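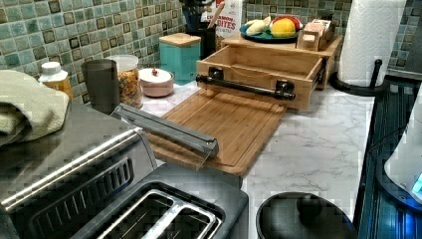
A wooden cutting board on a kitchen counter with a tiled backsplash.

The Tronelden Trophy is the prize awarded each season to the champions of the Vendholm Ice Hockey League. It was first presented when the league had six clubs and is held by the winning side until the following August, when it goes back to the league office in Vendholm.

The trophy is a silver bowl on a wooden base. It weighs 15 kilograms and carries the names of every winning club. A second base was added once the first had no room left for engraving.

Cluvell have won the competition most often, with 20 titles, and hold the longest unbroken run. Sombatkul reached the final in four straight seasons before their first win, which came in overtime at the Cluvell rink in front of 2,855 spectators.

By custom, each player on the winning team may keep the trophy at home for one day during the summer. It must be returned by 9 p.m. The clubs also show it at schools and local rinks, and the Vendholm open day draws around 700 visitors.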